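Speaker notes: small-parts storage and bin labeling
Hirvonen workshop series, Tunis, Thursday, July 25, 2024

Opening. The talk covers one stockroom at the Kandia site and how its bins were relabeled. It holds 3,000 part numbers. Before the change, 188 of them had more than one home. Pause here for the audience to write that down.

Problem. Labels carried the supplier code only. When a supplier changed, the old label stayed and a second bin was opened. Pickers learned both locations by habit – new staff did not. Say that the count sheets were correct and the shelf was wrong.

Method. Each bin now gets a location code first, then the part number, then the unit of issue. Location codes run aisle, bay, shelf, position. Do not read the full code table aloud; it is in the handout. 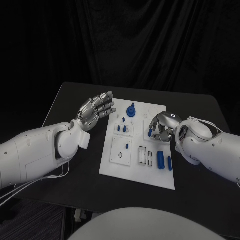 Unit of issue needs more time than it looks. Washers were booked out singly in one system and by the bag in the other. Explain the Drokine import rule: a blank unit field is rejected and never filled by default. That rule held back 248 records on the first load, all corrected by hand.

Results. Duplicate homes fell to five by December. Those are parts kept at two benches on purpose. Pick time was not measured – say so if asked.

Questions to expect: label stock, adhesive on cold shelving, who approves a new code. Answer the last one first. Codes are issued by the stockroom lead on each shift, and the list is frozen during counts.

© 2024 Hirvonen. All rights reserved. | Contact | Back to top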